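Setting up the table | Kitchen guides
Last updated: October

Section 4: The chopstick cup

This is my favourite part of setting up a shared kitchen, and it takes five minutes! Once the cup has a home on the table, everyone can help themselves.

You will need a cup, your long chopsticks and a tablecloth. A bright cup is a treat on a dark cloth, so go for a colour you love.

1. Spread the cloth and smooth it from the centre out to the edges.

2. Stand the cup on a flat part of the table, well clear of any folds.

3. Check that the chopsticks are clean and completely dry. Run a finger along each one and put aside any with splinters.

4. Drop them in one at a time and let them lean wherever they like. Fanned out in different directions, they're much easier to grab.

5. Lay any short sticks on the cloth beside the cup for now. Sorting them comes in Section 5.

NOTE: Four long chopsticks is plenty for one cup. Keep the rest in a drawer and top up when you need to.

NOTE: Long cooking chopsticks are brilliant for lifting dumplings out of a steamer - just wash them before they go back in the cup.

CAUTION: Long chopsticks can tip a light cup. If yours wobbles, swap it for a heavier one.

CAUTION: Never leave the cup beside a lit burner. Wood scorches quickly.

Otis Haddad at Prekville gives his cup a good scrub every Sunday, a habit well worth copying. Crumbs do collect in the bottom!

Tagged: table setting, chopsticks, small kitchens
100 shares

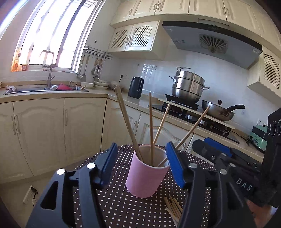
Fig. 4 - Long chopsticks in the pink cup, short sticks on the cloth.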